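第三章 仿真练习环境的设置与操作

3.1 适用范围

本章适用于参加Endham学校机器人社双臂操作项目的全体学生,以及负责207室设备的指导教师。内容包括工作站开机、Gelley仿真软件的设置、抽屉任务的操作练习、数据保存和课后检查。实体机械臂的安装与校准见第五章,本章不再重复。

首次使用者应先读完3.2至3.4节,再登录工作站。 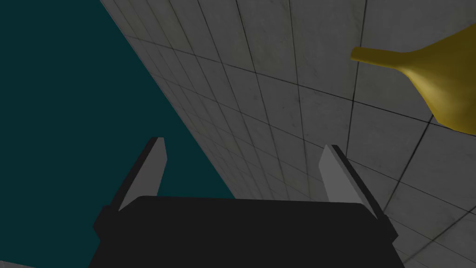
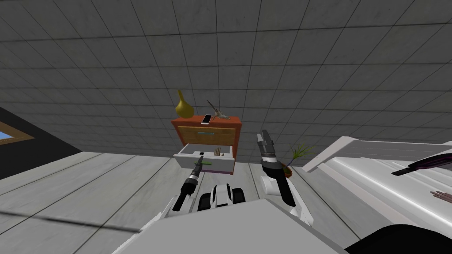 没有接触过实体机械臂的学生,可以直接从仿真练习开始吗?
可以直接开始。仿真练习不要求实体操作经验,但须先完成安全须知的阅读和签字,并由指导教师开通Gelley账号。实体机械臂的使用资格另行考核,仿真成绩合格后方可报名。

3.2 分组与岗位

每组2人,一人操作,一人记录。两人应在同一节课内至少交换一次岗位。

操作员负责控制双臂和夹爪,并在任务结束后给出完成信号。记录员负责核对任务编号、观察步数、填写记录表,在出现异常时提出暂停。记录员提出暂停后,操作员应立即松开手柄,待双方确认后再继续。

注:社团分组名单由指导教师在学期初公布。临时缺席时,可由同级其他组的学生代为记录,代理人的学号须写入记录表的备注栏。

3.3 开机前检查

1. 确认工作站电源线、显示器线和网线均已插牢。
2. 确认左右手柄与标签一致。左手柄贴蓝色标签,右手柄贴白色标签。
3. 检查手柄扳机是否能完全回弹。扳机卡滞的手柄不得使用,放入前台的待修盒,并领取备用手柄。
4. 确认桌面上没有饮料。
5. 在设备登记簿上填写座位号、组号和进入时间。

注意:不得自行更换工作站之间的手柄。每只手柄的零位参数保存在对应的主机内,交换后会出现手臂缓慢漂移,重新校准需要指导教师的权限。

3.4 启动Gelley软件

1. 打开工作站电源,等待登录界面出现。
2. 使用组账号登录。组账号由“组”字和组号构成,初始密码由指导教师当面告知。
3. 双击桌面上的Gelley图标。软件启动期间不要移动手柄。
4. 软件提示选择项目时,选“双臂操作”,再选“室内任务集”。
5. 在“随机种子”一栏填写本次课程布置的编号。没有布置编号时填写64。
6. 单击“载入”,等待物体全部落定,再进行下一步操作。
7. 在右上角确认计步器显示为零。

注:随机种子决定物体的种类、颜色和摆放位置。种子相同,开局布置即相同,各组成绩才可比较。自行改动种子的练习不计入考核,但可以用于课余训练,训练时应在文件名后加“自练”二字。

注:物体落定前即开始操作,桌面上的小物件可能继续滑动,该次记录作废。若某一物体在载入后持续抖动或穿过台面,按F5重新载入一次;仍有同样现象的,记下种子编号并报告指导教师。

3.5 视角设置

软件为每个任务提供若干视角,分为全局视角和腕部视角两类。全局视角用于判断手臂与家具之间的相对位置,腕部视角用于判断两指与目标物的对准情况。

1. 在“视图”菜单中打开“分屏”。
2. 左侧窗口选择全局视角。
3. 右侧窗口选择当前主要使用的那只手臂的腕部视角。
4. 需要换手时,按手柄上的切换键,右侧窗口随之改变。
5. 将亮度保持在默认值。

注意:腕部视角随手臂一起转动,画面中的上下方向不一定与房间的上下方向一致。初学者常按屏幕方向推动手柄,导致夹爪向相反方向移动。发生此种情况时应先停止,再从全局视角确认手臂朝向。

注意:腕部视角内看不到目标物时,不要在原地反复开合夹爪。应将手臂退回,在全局视角中重新找到目标物。

3.6 手柄校准

每次登录后均应校准一次,换人操作后也应校准一次。

1. 将两只手柄平放在桌面的校准垫上。
2. 在“设置”菜单中选择“手柄零位”。
3. 等待提示音,期间双手离开桌面。
4. 提示音结束后拿起左手柄,缓慢扣下扳机再放开,观察左夹爪是否同步开合。
5. 对右手柄重复上述动作。
6. 将两只手柄同时向前平移一小段,确认两臂移动方向一致,幅度相近。

夹爪不能完全张开时,先检查扳机是否被手指压住。排除此原因后仍不能张开的,重新执行第1步至第3步。

3.7 抽屉任务的操作步骤

抽屉任务是室内任务集中的基础任务,也是Lemaire杯校内选拔的必考项目。任务要求学生用一侧手臂拉开指定抽屉,将指定物体放入或取出,并关闭抽屉。具体指定哪一层抽屉、哪一件物体,以载入后屏幕下方的任务文字为准。

3.7.1 接近把手

1. 阅读任务文字,由记录员大声复述一遍。
2. 确定使用哪一侧手臂拉抽屉。通常选择离把手较近的一侧,另一侧留作取放物体。
3. 将不使用的手臂移到柜体旁侧的空处,保持静止。
4. 张开夹爪,从把手正前方接近,速度滑块置于“慢”。
5. 用腕部视角对准,使把手位于两指之间。

注意:从侧面斜向接近把手时,指尖容易先碰到抽屉面板,使柜体整体移位。柜体移位后台面上的物体可能倒下或滑落,计分时按碰撞处理。

3.7.2 拉开抽屉

1. 合拢夹爪,待接触指示变为绿色。
2. 沿抽屉滑轨方向平直向后拉。
3. 拉开到能看清抽屉内部即可,不必拉到底。
4. 停稳之后松开夹爪,手臂向后退出。

带横杆把手的抽屉,也允许不夹紧,以单指勾住把手内侧向后拉。勾拉动作较快,但抽屉容易偏斜,建议在夹取方式熟练后再练习。两种方式得分相同。

注:抽屉内原有的物品不属于任务目标时,不得移出。拉动过猛使物品在抽屉内翻倒,不扣分,但记录员应在备注栏写明。

3.7.3 取放物体

1. 用另一侧手臂移到目标物上方。
2. 对照物体形状选择夹取位置。细颈的瓶类宜夹颈部中段,扁平物宜从两条长边夹取,外形不规则的小摆件宜夹主体部分,避开细长的突出部位。
3. 合拢夹爪,待接触指示变为绿色后,缓慢垂直抬起。
4. 抬起后暂停片刻,由记录员从全局视角确认物体没有滑动。
5. 将物体移到抽屉上方,下降到接近底面再松开。

注意:夹持瓶类物体时,不得快速转动腕部。瓶身较大而颈部较细的物体重心偏低,转动时会绕夹持点摆动,碰到柜体边缘。

注意:两臂不得同时夹持同一物体,任务文字明确要求双手搬运的除外。

3.7.4 关闭抽屉

1. 确认双臂均已退出抽屉范围。
2. 合拢一侧夹爪,以指背接触抽屉面板中部。
3. 匀速向前推,直到抽屉状态栏显示“已关闭”。
4. 双臂退回起始位置。
5. 操作员按下手柄上的完成键。

抽屉在推入途中卡住时,不要加力。先将抽屉向外拉回一小段,查看是否有物体高出抽屉边沿,将其放平后再推。

3.8 步数限制与计分

每次尝试的上限为800步。计步器到达上限后软件自动停止,未完成的部分不得分。暂停期间不计步,但每次尝试只允许暂停一次。

计分项目如下:
正确拉开指定抽屉;
正确夹起指定物体;
物体放置到位,且没有掉落;
抽屉完全关闭;
全程没有与家具、墙面或非目标物发生碰撞。

各项分值由指导教师在课前公布,写在白板左侧。拉错抽屉但自行发现并关闭的,可以继续完成任务,该项扣半分。把非目标物碰落到地面的,按一次碰撞计,不要求捡回。

成绩以连续三次尝试中的中间一次得分为准。学生不得在三次中自行挑选。

注:以步数少为目标的练习,应在动作准确之后进行。课堂考核中,两组得分相同时步数较少者排名在前;得分不同时不比较步数。

3.9 保存记录

1. 每次尝试结束后,软件弹出“保存”对话框,单击“保存全部”。
2. 文件名按“组号、任务名、种子、次序”的顺序填写,各项之间用短横线分隔。
3. 保存位置选择“课程盘”下的组文件夹,不要保存在桌面。
4. 打开“回放”窗口,播放开头和结尾,确认左右视角均有图像。
5. 记录员填写纸质记录表,双方签字。

失败的尝试同样需要保存。记录表中的“结果”一栏填写“完成”“未完成”或“中止”,不写其他词语。未完成的,应在备注栏写明停在哪一步,例如“已拉开抽屉,物体未夹起”。“操作失误”“没做好”一类的写法不作为有效备注,指导教师会退回重填。

注意:保存进度条未走完时,不得关闭软件或拔出手柄。

3.10 常见故障处理

夹爪合拢后物体滑出
检查夹取位置是否过于靠近指尖。将目标物置于两指中部再合拢。物体表面光滑时,可在合拢后停留片刻再抬起。

手臂停止不动,屏幕边框变红
手臂已到达关节极限。将手柄向身体方向收回,边框恢复后再继续。频繁出现时,应在开局前调整机器人底座位置,方法见3.11节。

画面延迟
关闭“阴影”选项。仍有延迟的,关闭浏览器等其他程序。课堂上不允许在工作站后台下载文件。

抽屉拉不动
确认夹住的是把手,没有同时夹住面板边缘。确认另一侧手臂没有抵在抽屉前方。部分种子中抽屉阻尼较大,可将速度滑块保持在“慢”,延长拉动时间。

软件无响应
等待一分钟。仍无响应的,由记录员举手报告,不要自行断电。该次尝试由指导教师决定是否重做。

3.11 底座位置的调整

底座位置只能在任务开始前调整,计步开始后“底座”菜单变为灰色。

1. 打开“底座”菜单,选择“微调”。
2. 用方向键前后左右移动,每次按一下。
3. 在全局视角中确认双臂前伸时能够到把手,且肘部不碰到两侧家具。
4. 单击“锁定”。

底座过近时,抽屉拉出后会抵住机身,手臂没有后退的空间。底座过远时,夹取柜顶靠墙一侧的物体会到达关节极限。建议先按抽屉全部拉出的长度留出距离,再检查柜顶物体能否够到。

注:校内选拔时底座位置由裁判统一锁定,选手不得调整。平时练习中应有一部分使用默认底座位置完成。

3.12 课后检查

1. 退出Gelley软件,注销组账号。
2. 将手柄放回充电座,确认指示灯亮起。
3. 将纸质记录表交到前台文件夹。
4. 在设备登记簿上填写离开时间。有故障的,同时写明座位号和故障现象。
5. 整理座椅,带走个人物品。

最后离开的一组负责关闭207室的显示器总开关。主机不关,夜间需要同步课程盘。

3.13 选拔与开放时间

Lemaire杯校内选拔于10月举行,地点为Gritham楼一层。选拔使用的种子编号不提前公布,任务类型限于本章和第四章所列内容。报名学生应在选拔前提交三份有效记录,其中抽屉任务不少于一份。

207室的课余开放时间张贴在门口,以当周张贴为准。课余练习须有指导教师或高年级值班学生在场。需要借用手柄进行校外展示的,提前填写借用单,由指导教师签字。

本章修订日期:2021年8月30日。此前印发的单页操作说明同时停用,各组文件夹中如有留存,请交回前台。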